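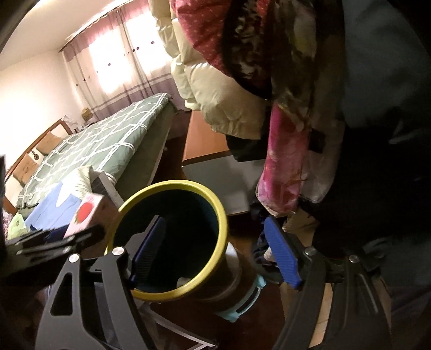
Enamelware chips at the rim first. The coating is glass fused to steel, and at the edge it has to wrap a tight radius, so it goes on thin and carries the most stress. I have been sorting out what can be saved from a box I bought at the Zalamton flea market in November, and most of my time has gone into deciding which chips matter.

A chip on the outside of the body is cosmetic as long as the steel under it stays dry. I rub those with fine steel wool, wipe them with alcohol and leave them alone. A chip on the inside, below the fill line, is a different matter. The exposed steel rusts, the rust creeps under the surrounding glass, and flakes follow. Those pieces hold pencils or get a plant.

I tried two cold repair products on outside chips, one from Villell and one from Pareck. Neither is rated for food contact and neither should go near a stove. The Villell filler is thicker and sands flat after 6 hours. The Pareck one needs two coats and stays slightly soft overnight. I wet-sanded both with 400 grit, then rinsed. The color match was poor in both cases, with the whites drying a little gray.

Cleaning is simpler. For tea stains I use baking soda and warm water, left for 15 minutes, then a soft cloth. Scouring powder works faster but dulls the gloss, and a dull surface stains sooner the next time. For burnt milk I simmer plain water in the pot for 10 minutes and use a wooden scraper.

Let everything cool before it touches cold water. Glass and steel shrink at different rates, and a fast change can craze the surface.

I still have two lids left to do, both with rust under the knob. The screws are seized and I have them soaking in oil.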